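Findum tea point, ground floor — hot drinks and bench check
Date: 21 Dec 2021
Checklist: Prerkum form 3

Bench top clean, no cloths left out — OK
Kettle lead clear of sink, 600 mm minimum — OK
Socket covers, 2 fitted — OK
Wall heater guard — loose at left, Mallet to refix
First aid box seal — OK
Drinks kept off bench edge — see comment

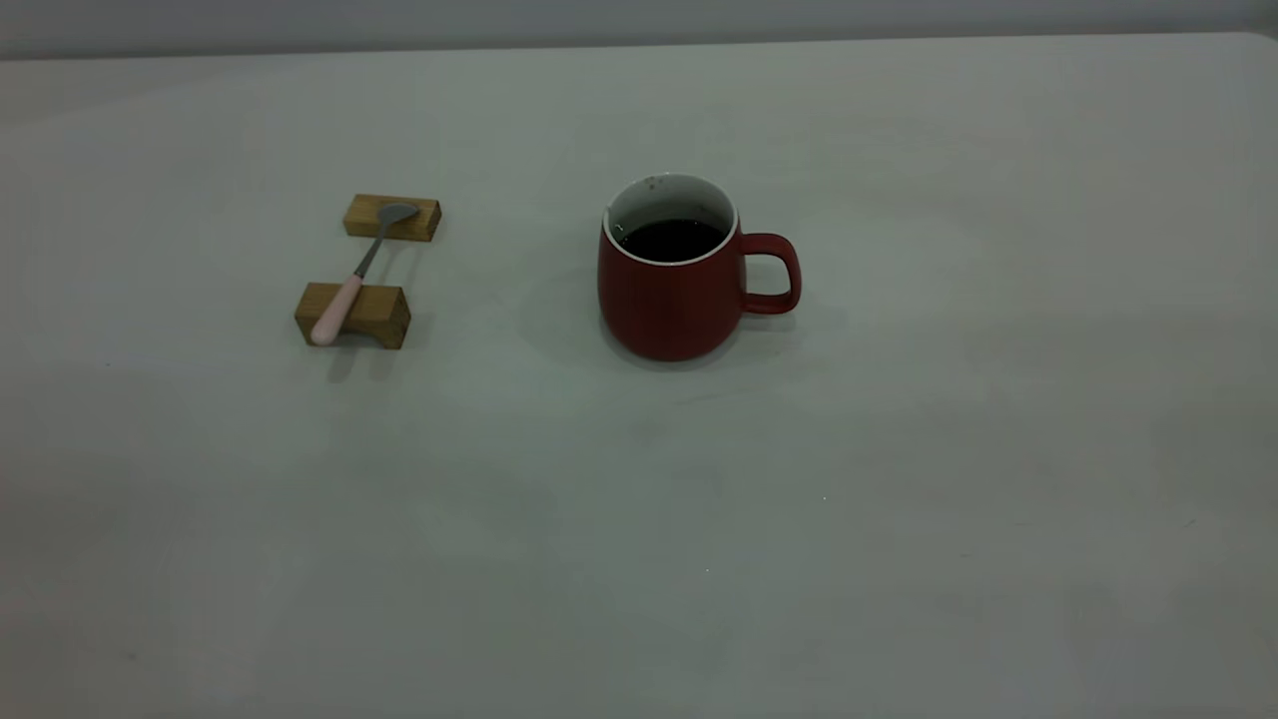
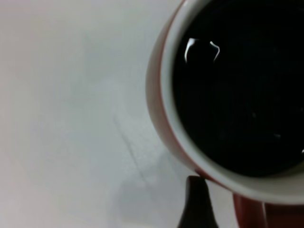
Comment on drinks: the Jikley rule on fill level still stands, and staff carrying drinks through the fire door must use a lidded cup. An open mug such as the red one, with dark liquid close to the rim, may be used at the bench only. Spoons go on a rest — blocks will do — and are washed at the end of the shift. Recheck heater guard in February.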